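Skirkov bath towels, set of two – three months in

I bought these in July after the old ones went thin in the middle. The box promises "hotel weight", a phrase that could mean anything, and a price to match: 343 for the pair from the Grellcombe shop, though I have seen them listed online at 282. I'd wait for that.

They are thick, I'll give them that. They also shed. The first 8 washes left grey fluff in the filter every time, and the leaflet's line about it "settling after two" is wishful. No fabric softener, it says, so I used none.

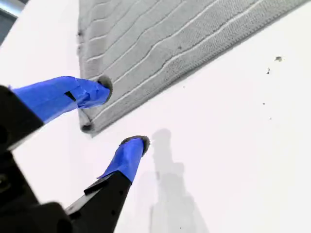
Grey towel, folded, on a white tabletop.

Drying is where I lose patience. On an indoor airer mine need about 10 hours, and the hem is still damp when the rest is done. Mamta Upadhyay lent me her Gutasham ones to compare – cheaper, flatter, dry by lunchtime. They feel like less, but I reached for them more often.

The hanging loop came loose on one towel in the second month. Skirkov offered a voucher, which I haven't used.

Three stars, mostly for the colour, which hasn't faded. If you have a tumble dryer, add half a star.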